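Kodikara Sorting and Packing Project
Progress report to the Gusier Fund
Prepared by Yavuz Duman, 3 August 2021

Dear Sandamali Mondal,

This report covers the second period of the grant. I will first write what we did with the small cosmetics and the boxes, then the money, then what is still open.

In the first period our main difficulty was mixed goods. The returned stock comes to us from the shops in Lerkent with everything together in one bag: palettes, small cases, cards, things with a stick or handle. We wrote then that we would prepare a fixed order for clearing a table, and this order is now ready. The boxes are handled first, as they take the most room and fall easily when they are stacked. After them come the palettes, and the small round pieces are last.

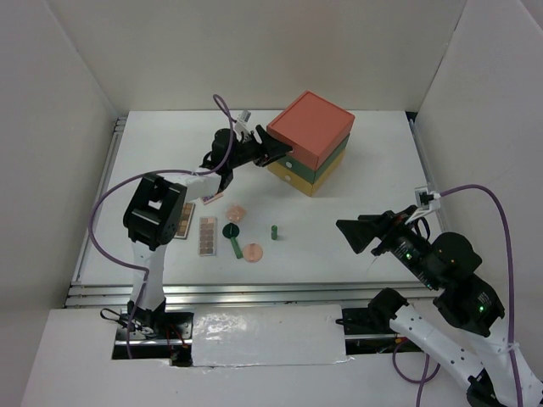 Teun Dijkstra tested the order with 30 mixed sets in the first weeks and with 40 more after we corrected it. The correction was about box stacks. In our first version the whole stack was moved together, and the upper box slid when the stack was lifted. Now each box is taken separately, from the top to the bottom. It is slower, but we had fewer boxes on the floor and we wish to keep it like this.

Eyeshadow palettes are still a weak point. They are flat, and it is not easy to lift them from a smooth table. Gayan Munshi proposed a thin soft mat under the palettes. We ordered 3 mats of different thickness from Prerkar, and two of them have arrived. I can not yet say which one is better.

About the budget: from the amount for materials we have spent up to 4,000, including the mats and the new storage boxes. The cost of transport was lower than planned. We ask your permission to move the remaining transport money to materials. Nuwan Khondokar will send the receipts in a separate letter.

Two points are open. The written guide for the sorting order exists only as a draft, and the part about small loose items must be made shorter. We also need a decision about damaged boxes, whether we should pack them again or put them aside. The shops gave us different answers to this question.

The next report will be sent in November.

With kind regards,
Yavuz Duman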